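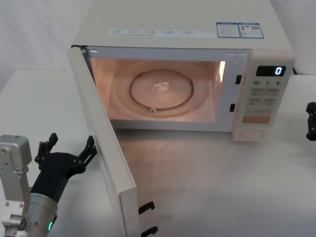 Figure 12.1. A countertop microwave oven with the door open. Compare the two latches on the door with the two slots beside the oven opening.

Chapter 12
The Microwave Oven

Most kitchens you will work in have a microwave oven, and most people who use one have never read its manual. This chapter covers the parts of the oven, how it heats food, how to choose containers, and how to keep the oven clean and in good order. The cooking sections that follow (12.4 to 12.7) assume you know the names used here, so read this part before you begin the first lab.

What you will learn

After this chapter you should be able to name the main parts of a microwave oven, adjust a cooking time for an oven with a different wattage, pick a suitable dish, and clean the inside of the oven without damaging it.

Key terms: cavity, turntable, turntable support, door latch, interlock, wattage, standing time, hot spot, arcing.

12.1 Parts of the oven

The space where the food goes is called the cavity. Its walls are metal, usually with a light-colored coating, and they keep the microwaves inside. A lamp lights the cavity so you can watch the food. On many models the lamp comes on when the door is opened as well as during cooking.

The turntable is a round glass plate that rests on a support in the floor of the cavity. A small motor under the floor turns the support, and the plate turns with it. Microwaves do not reach every part of the cavity evenly. Turning the food moves it through the strong and weak areas so that it heats more evenly. If the plate is not seated properly it will rock or stop, and one side of the food will stay cold.

The door does more than close the opening. Look again at Figure 12.1. The black hooks on the inner face of the door are the latches, and the slots on the front of the oven receive them. Behind the slots are switches called interlocks. The oven cannot run until the latches are fully in place, and it shuts off as soon as the door is opened. For this reason a door should be closed gently but completely. Never hang a towel on an open door or lean on it. A bent hinge or a broken latch means the oven must be taken out of use until a trained person has repaired it.

The control panel holds the display and the buttons. Panels differ from maker to maker, but nearly all have number keys, a start key, and a stop or clear key. Many also have quick-time keys that add a set amount of time with one press. Some doors have a handle, and others open with a release button near the bottom of the panel.

12.2 How the food gets hot

Microwaves are a form of energy similar to radio waves. They pass through glass, paper, and most plastics, and they are absorbed by water, fat, and sugar in the food. The energy makes the water molecules move, and this motion produces heat. The outer inch or so of the food heats first. The center of a thick piece heats mostly by conduction, as it does in a regular oven.

Frozen food behaves differently. Ice absorbs microwaves poorly compared with liquid water. Once a small part of a frozen dish has melted, that part heats much faster than the ice around it and can begin to cook while the rest is still solid. The defrost setting deals with this by cycling the power on and off, which gives the heat time to spread.

Standing time is the period after the oven stops when the food finishes heating on its own. It is part of the cooking time and should not be skipped. Two minutes is enough for most single servings. Stir the food if you can, then check the temperature in more than one place.

12.3 Wattage and time

The output of an oven is given in watts. The practice recipes in this book were written for a 900-watt oven. In a weaker oven the food will need longer, and in a stronger one it will need less. Look for the rating on the label at the back or just inside the door. If the label is missing, start with a short time, check, and add more in small steps.

Containers

Use glass or ceramic dishes marked as microwave-safe. Do not use dishes with metal trim, foil trays, twist ties, or metal spoons. Metal can cause arcing, which is a spark between two edges, and arcing can burn the coating of the cavity. Cover food loosely so that steam can escape. A tight lid can burst or come off suddenly when you lift it.

Daily care

Wipe up spills the same day. Dried food goes on absorbing energy each time the oven runs, and in time it can scorch the floor of the cavity. Use a soft cloth, warm water, and a little dish soap. Lift out the turntable, let it cool if it is hot, and wash it in the sink. Wipe the door seal and the area around the latch slots, where crumbs collect. Do not push a cloth or a tool into the slots.

Never run the oven empty.

Before you go on

Find the wattage label on the oven at your station and write the number in your lab notebook. Take out the turntable, look at the support beneath it, and put both back. Turn the plate by hand to see that it moves freely.

Last updated: 23rd April

Related chapters
Chapter 9: Small Appliances and Counter Space
Chapter 11: The Range and Oven
Chapter 13: Refrigerators and Freezers
Appendix B: Cleaning Schedule for the Laryea Kitchen Labs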